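Workshop > Tips > Bench Robots
Print this page | E-mail to a friend

Grippers that drop things

My Flamari dropped 16 jars in one arvo back in March, and I blamed the software for days. Silly me! It was the pads. The rubbery stuff on the fingers had gone shiny with old grease, so the motor was squeezing as hard as ever and the jars slid straight out.

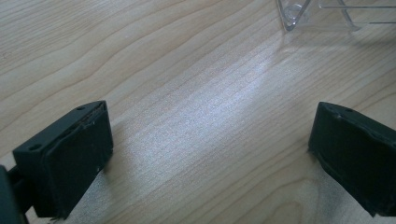
Switch it off at the wall before you go near the fingers (I didn't, and I wore a blood blister for a week). Wipe the pads with metho on a rag, let them dry, then try it on something you won't cry over, like an empty yoghurt tub. If it still slips, peel them off and glue on new ones. Kontogiannis sells a set for $19, and the Skokmont ones fit too if you trim them. Much cheaper than the $2,199 arm I'd started eyeing off!

Oh, and keep the colour-coded screws in a saucer.

Contact us | © 2022 Girnidholm Workshop Tips | Back to top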